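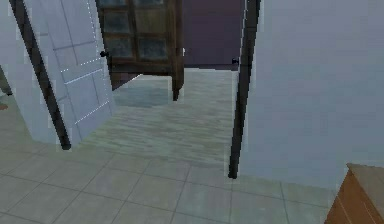 Plosteo puts 80 simulated homes up for rent, doors included

Plosteo has begun selling access to Vikirthorpe, a library of 80 computer-rendered homes meant for teaching household robots to get from one room to the next without taking the trim with them. The package went on sale in February 2025 and is aimed at labs that have run out of real apartments, or of landlords willing to return their calls.

The pitch is doors. Earlier home simulators tended to treat a doorway as a hole in the wall, and robots trained in them went on to meet their first doorknob with all the confidence of a tourist. In Vikirthorpe the doors swing on hinges, stop at different angles and get in the way. An open one can hide half the furniture in the next room, and the floor may switch from tile to wood planks at the threshold, a small matter to anyone with feet.

Buyers get 8 floor plans, each furnished in ten ways. Knob height, hinge stiffness and lighting can be changed from a settings file, and so can the furniture, although the wardrobe of available colors leans heavily toward gray. There is also a purple. Plosteo says more finishes are coming in March.

A one-year license costs $3,000 for a single lab, or $2,000 for schools. The price covers updates and email support. It does not cover the computer needed to run the thing at a decent speed, which the company describes as "a recent workstation" and which many graduate students will describe as somebody else's.

Vidmar, which makes a wheeled home robot, had early access and says its machine now gets through unfamiliar simulated doorways on almost every try. It has not released numbers for real ones. The company did say that real doors have turned up several features missing from the library, among them coats hung on the knob, swollen frames and cats.

Plosteo has some competition. Truvlow sells a rival set with larger houses and a lower entry price, but its doors come in two states, open and shut, and pass between them instantly. For a robot that only needs to vacuum, that may be plenty. For one expected to carry soup, buyers may want the hinges.

A trial version with one home is free to download. It has two rooms and a hallway, and the closet – listed in the release notes as a known issue – opens inward.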